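Why Do We Dry Dishes on a Towel?

After dishes are washed, they are still covered in water. If you put them straight into a cupboard, the water has nowhere to go. The cupboard can start to smell, and wooden things can grow mold.

A towel helps because it is made of many tiny threads. Water moves into the small spaces between the threads and stays there. Thick, soft towels have more spaces, so they hold more water than thin ones.
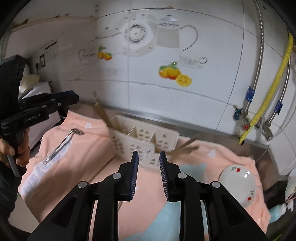 Towels on a kitchen counter, with a bowl, metal tongs, chopsticks and a cutlery basket.

The rest of the water goes into the air. This is called evaporation. It works faster when air can reach all sides of a thing. A bowl lying on its side lets air in. A bowl standing the right way up keeps a small puddle at the bottom.

Cutlery baskets have holes for the same reason - water drips out and air gets in. Wood soaks up a little water, so chopsticks and wooden spoons often need longer than metal ones.

Try it at home

Wet two plastic cups. Put one upside down flat on a plate and lay the other on its side on a towel. Look at them after 20 minutes, and again after two hours. Which one is drier inside?

Word to know
Evaporation: when liquid water turns into a gas and mixes with the air.

Written by Felista Mugo
Aug 18, 2019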